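Keisha Mbeki, who oversees operator practice at Zerlow, said the revised rules for hand-held gripper work take effect on 3rd July. "The markers on each gripper must stay clean and uncovered," she said.

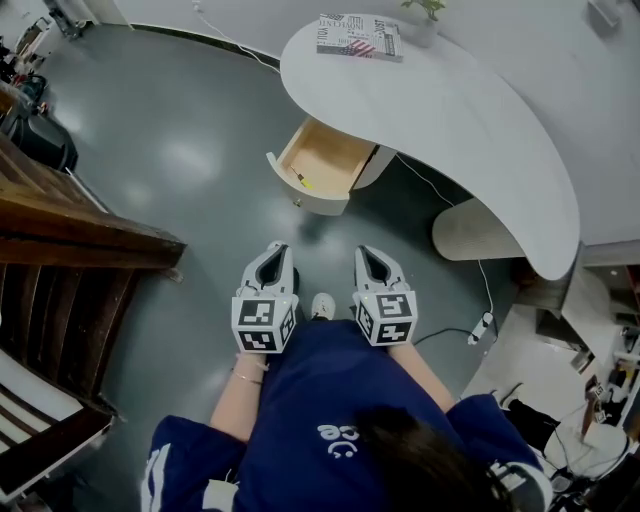
An operator holds the two grippers at waist height, facing a desk with an open drawer.

Ms. Mbeki said cables on the floor remain her main concern. "Operators watch their hands, and they forget their feet," she said. Under rule 6, walking routes must be checked before each session. Victor Nzioka of Stindport will review the rules next May.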